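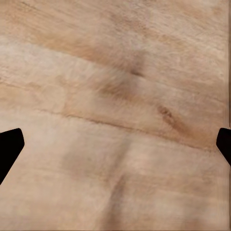
Pramitz 家居移动操作评测套件(附 Sononent 视角门控模块)

Pramitz 是我们 Sodgate 这边做了挺久的一套东西:一组整屋尺度的仿真家居场景,一个带双臂夹爪的移动机器人模型,一个评测运行器,再加上我自己最上心的部分,Sononent 视角门控模块。七月起这个页面可以直接下单或者申请试用,之前发邮件来问的朋友也请看这里,我把大家常问的都写进来了,省得我在邮件里一遍遍复制粘贴(我复制错过一次,把别人的报价发出去了,非常抱歉!)。

先说它解决什么问题。

做过移动操作的人大概都有这个体会:头部相机看得远,什么都在画面里,可是要抓的东西小得可怜;腕部相机在抓取的最后一段特别好用,但在走过去的那一大段路上,它对着的多半是地板、桌面、柜门,一整屏的纹理。常见的做法是把几路图像一起编码、拼起来、丢给策略网络,让网络自己去学该看哪一路。数据多的时候没什么毛病。数据一少,麻烦就来了,网络会去记木纹。我说的是字面意思,它把地板上的某条缝、某块颜色深一点的地方当成了路标,换一个地板材质,成功率就往下掉,掉得我第一次看到曲线的时候以为是脚本读错了文件夹。

这个现象是 Silvana Amaral 先发现的。她当时在查一个跟夹爪闭合时机有关的问题,顺手把腕部图像换成了同一块地板的旋转版本,结果策略在离目标还很远的地方就提前减速。她把录像发给我,只写了一句“它在看地板”。后来我们就围着这句话做了半年多的实验,Sononent 就是这么来的。

Sononent 怎么工作

每一路相机各有一个轻量的编码器,后面接一个打分头,给这一路当前画面打一个“对眼下这一步动作有没有用”的分。分数低的那一路,特征会被压下去,换成一个学出来的占位向量,策略网络仍然能收到固定长度的输入,所以你不用改自己的策略结构。打分头的训练信号来自反事实替换:在训练时随机把某一路换成同场景、同高度、不含目标物的画面,看动作预测变了多少。如果把一路图像换成了另一块毫不相干的木地板,动作预测却大变样,那就说明网络在依赖它不该依赖的东西,这里会加一项惩罚。反过来,目标物已经在两指之间的时候,换掉腕部画面本来就应该引起变化,惩罚项会自动放开。

听着有点绕,代码里很短,真的很短,主要的逻辑一屏就看完了。

门控不是逐帧硬切的,硬切我们试过,机器人会一顿一顿地走,像在犹豫要不要出门。现在的版本在时间上做了平滑,平滑窗口可以在配置里调。策略跑在 12 Hz,默认窗口就是照着这个频率选的,如果你的策略频率高很多,请把窗口一起调大,不然门控会跟不上或者抖得厉害。

还有一个容易忽略的地方,夹爪本身。张开的时候,黑色的指尖会从两侧伸进腕部画面,颜色又平又暗,对比度比地板上所有东西都高。早期版本的打分头非常喜欢指尖,一看到指尖就给高分,等于门控形同虚设。我们后来在反事实替换时保留夹爪区域,只换背景,这个问题才算压住。如果你换用自己的末端执行器,套件里有一个小工具可以从模型文件直接渲染夹爪遮罩,请务必重新生成一遍,我见过至少一位用户忘了这一步然后写邮件来说模块没有效果(重新生成以后就好了,他人很好,还请我喝了咖啡)。

场景和任务

场景是整屋连通的,机器人可以从客厅一路开到餐桌旁边再去冰箱那里,中间不切场景、不传送。这一点我比较坚持。很多评测把“走过去”和“拿起来”拆成两个任务分别算分,分数都很好看,合在一起跑就不行了,问题恰恰出在交接的那几步:底盘停得偏了一点,手臂够得着但姿态别扭,腕部相机又正好看不到东西。

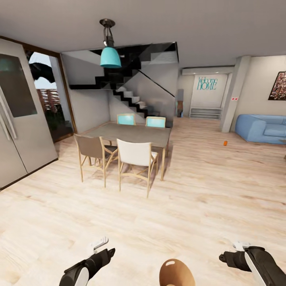
所以 Pramitz 的任务从一开始就是连着算的,从出发到抓取成功为一个回合,中途哪里出了问题都会记在同一条轨迹里,回放的时候拖动时间轴就能看到门控分数和各路画面是怎么一起变化的。我自己最常用的就是这个回放界面,做组会的时候直接投屏,比画表格省事。

标准评测集一共 88 个任务,每个任务用 24 个随机种子跑。种子会影响目标物的摆放、机器人的起始朝向、光照,还有地板和桌面的材质。材质随机化可以单独关掉,我建议你两种都跑一遍,把差值也报出来。单看一个总成功率,你看不出网络有没有在记地板;两个数放在一起就一清二楚了。

任务难度我们没有分级。曾经分过,后来发现大家只挑简单的那一级写进论文,就取消了。现在按目标物的情形来打标签,比如孤零零立在开阔地面上的小物件、靠近家具腿的物件、桌沿附近的物件。第一类看着最容易,周围什么都没有嘛,可对腕部相机来说反而难办,因为接近过程中能参考的东西太少,画面里长时间只有木纹。Sononent 提升最明显的也是这一类。

我们自己的结果

具体的成功率表格放在随套件提供的技术报告里,这里我只讲几个我觉得有意思的结论,数字请以报告为准,报告会随版本更新,页面我经常忘了改。

第一个,材质随机化打开以后,普通拼接基线在开阔地面任务上退步很大,加了门控之后退步小得多。关掉材质随机化时,两者差距不大,有个别任务基线还略好一点。这很正常,记地板在地板不变的时候确实管用。

第二个,门控学出来的切换时机和我们预想的不太一样。我本来以为腕部画面的权重会在目标物进入视野的那一刻升上来,实际上经常要再晚一些,等到物体的轮廓足够完整才升。Silvana 认为这是策略在等底盘停稳,我觉得跟编码器分辨率有关,我们俩到现在也没争出结果,报告里两种解释都写了。谁手上有闲的算力,欢迎帮我们跑一个高分辨率的对照!

第三个是个负面结果。我们试着让门控同时管左右两只手腕,共用一个打分头,想省点参数。效果不好,单臂任务里闲着的那只手会拉低另一只手的分数。现在默认两路各用各的打分头,共用的选项还留在代码里,名字前面加了 experimental,请别在正式实验里打开它。

硬件要求和运行

我们自己的评测全部跑在 Caldeira 上,那是我们机房里的一台 8 卡机器,风扇声音大得隔着走廊都能听见。你不需要这么大的机器。单卡就能跑完整的标准评测集,只是要等得久一些,我一般建议下班前启动,第二天早上来看。多卡时运行器会自动按任务分配,不用你手动切。

渲染是可选的。只想复查别人的轨迹,可以用无渲染模式加载,只看状态量和门控分数,笔记本也跑得动。要重新渲染腕部近景的话,请留意近裁剪面的设置:相机离表面很近时,默认值没有问题,但有人把它调大过,结果夹爪指尖被裁掉了一截,门控分数跟着全变了。

另外,贴图在极近距离下会发虚,木纹看上去软软的,有点起毛。有人问能不能换成高清贴图。可以换,接口是开放的,把贴图放进材质目录重新建索引就行。我们默认不换,理由是真机的腕部相机在那个距离上对焦也好不到哪儿去,贴图太锐利了反倒容易让网络多一批可以记的细节。当然这是我个人的看法,你试了有不同结果请告诉我。

套件里包含什么

整屋家居场景包,含材质随机化配置
双臂移动机器人模型,头部及左右腕部相机已标定
Sononent 模块源码和预训练权重
评测运行器和回放界面
夹爪遮罩生成工具
标准评测集的全部参考轨迹
技术报告和一份写得比较啰嗦的安装说明(我写的)

不包含真机驱动。这个问得最多,统一说一下:我们有一套自己在用的真机桥接代码,但它跟我们实验室的底盘绑得太死,拿出来给别人用只会添乱。真机迁移的结果报告里有一小节,规模不大,看看趋势可以,请不要拿它当结论引用。

许可和价格

高校和非营利研究机构凭单位邮箱申请,免费,许可期 12 个月,到期发封邮件就能续。企业用户请走 Sodgate 的商务表单,按机构授权,不按卡数也不按人头,团队里多几个人用我们不管。发论文请引用技术报告,场景包和 Sononent 分别有条目,只用了场景包就只引场景包。

常见的几个疑问

有人担心门控模块会不会跟自己的策略打架。它接在编码器之后、策略之前,对策略来说只是输入特征变了一点,扩散类的和直接回归的我们都接过。语言条件的策略也可以接,但打分头目前看不到指令,只看画面和本体状态,所以遇到“先看冰箱再去拿东西”这种带顺序的指令,门控帮不上什么忙。下一版打算把指令接进来。

也有人问能不能只买 Sononent 不要场景包。研究用户无所谓,一起下载就是了,不想解压的别解压。企业用户可以单独谈。

还有问能不能加自己家的户型。能,导入工具支持常见的场景格式,需要你自己标一下可通行区域。标的时候楼梯附近要仔细一点,我有一次漏标了一小块,机器人很执着地往台阶上冲了一个晚上,日志文件大得打不开。

安装遇到问题,请先把运行器自带的自检脚本跑一遍,把输出整个贴到邮件里,不要截图,截图我没法搜。方法上的问题写给我或者 Silvana 都行,她回得比我快。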